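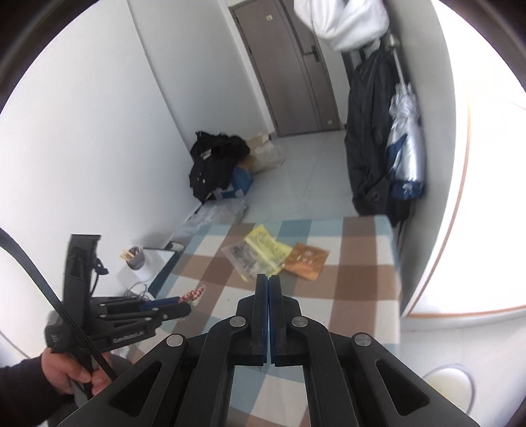
Hand-Held Gripper Kit > Section 4: Recording a Table-Clearing Task

This section applies to the Rollano two-gripper kit, used with Cirura capture software. Complete the pairing steps in Section 3 first.

4.1 Checking the jaws

1. Hold the gripper by its handle and close the jaws fully. The blue pads must meet along their whole length.
2. Open and close the jaws several times. Check that the round pivot pins stay seated in the linkage.
3. Route each cable so that it does not pass between the jaws.
4. Repeat for the second gripper.

CAUTION: Keep fingers and loose sleeves clear of the linkage arms while the jaws are moving.

4.2 Picking up thin wrappers 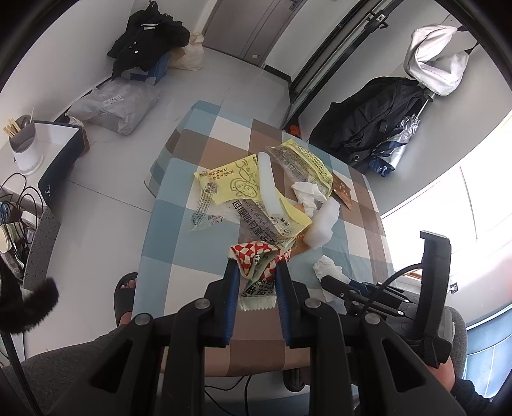

5. Start the recording with the jaws open and wait for the tone.
6. Approach the wrapper from above or at a slant. Grip a fold or raised corner, with both pads in contact with the material.
7. Lift the wrapper clear of the tablecloth before moving sideways.
8. Release it at the drop point and return to the start position.

Limit each recording to 90 seconds. A session holds up to 200 recordings; after that, transfer the files before you continue.

NOTE: Patterned tablecloths are supported. Firmware 14 or later is required.

NOTE: If a pad peels or shifts, stop and fit a new pair. Pads are sold in packs of 24 from Mivwood. Do not glue old pads back in place.

Revised 28/08/2019, C. Cisneros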